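Relatório de visita técnica
Março
Texto: Núcleo de Robótica de Serviço, Pludcombe
Categoria: Visitas e Feiras > Manipulação e Garras

Uma delegação do núcleo visitou em março o laboratório de manipulação da Bramier, em Wullville, com o objetivo de acompanhar os ensaios comparativos de garras destinadas a tarefas de limpeza doméstica. A visita teve início às 9h30, com a apresentação do programa de ensaios, e prosseguiu na bancada até ao final da tarde.

O programa compara três soluções: uma garra paralela de dois dedos, uma garra adaptativa de três dedos e uma mão de cinco dedos com punho compliante, fornecida pela Ragnarsson. Todas são montadas no mesmo braço de sete eixos, com o mesmo controlador e a mesma câmara de punho, de modo que as diferenças registadas possam ser atribuídas ao efetuador. A tarefa de referência adotada pela equipa é a limpeza manual de pavimento cerâmico com pano dobrado. 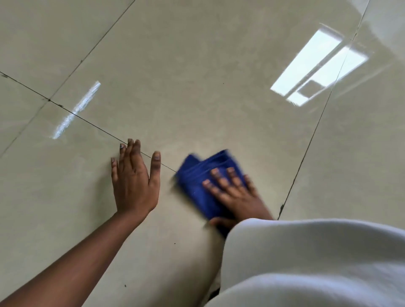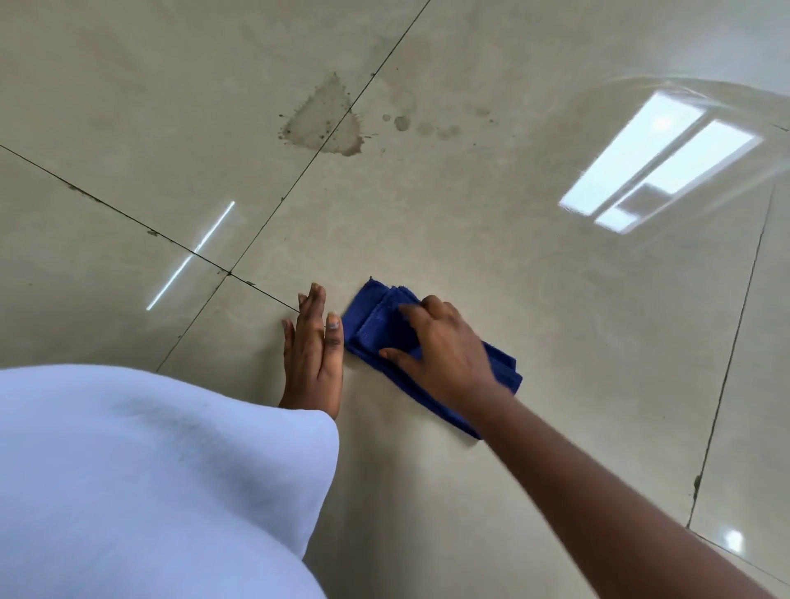 Passagem do pano azul sobre o pavimento de ladrilho bege, com a mão direita.

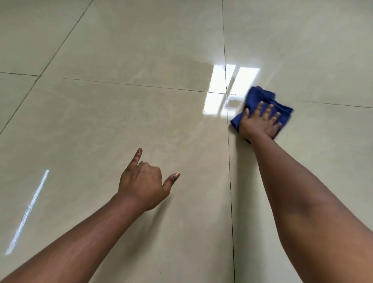
Nos ensaios presenciados, a garra paralela segurou o pano sem dificuldade, mas concentrou a força em duas faixas estreitas, deixando as extremidades do tecido sem contacto com o ladrilho. A garra de três dedos distribuiu melhor a pressão, embora tenha perdido o pano em 19 das 244 passagens da série da manhã, quase sempre na inversão do movimento. A mão da Ragnarsson obteve o resultado mais regular, com quatro perdas em igual número de passagens. Em contrapartida, exige uma calibração demorada e o conjunto pesa 319 gramas acima da garra adaptativa, o que obrigou a reduzir a velocidade do braço.

Foram igualmente discutidas as condições de visão. O pavimento polido produz reflexos que a câmara de punho interpreta, por vezes, como zonas já tratadas. A equipa da Bramier testa atualmente um filtro polarizador e uma segunda câmara em posição elevada. A comparação entre as duas configurações ainda não permite conclusões, e a delegação solicitou o envio dos dados logo que a série esteja completa.

Quanto à durabilidade, o laboratório prevê submeter cada garra a 3.000 ciclos de preensão com pano húmido. À data da visita, apenas a garra paralela tinha concluído o ensaio, com desgaste visível nas almofadas de silicone e folga ligeira no fuso.

O núcleo recomenda que a mão de cinco dedos seja requisitada por empréstimo para avaliação nas instalações de Pludcombe, com o controlador atualmente em uso. O pedido formal será remetido à Ragnarsson após validação do orçamento de transporte. Os protocolos de ensaio cedidos pela Bramier encontram-se disponíveis para consulta interna na secretaria do núcleo.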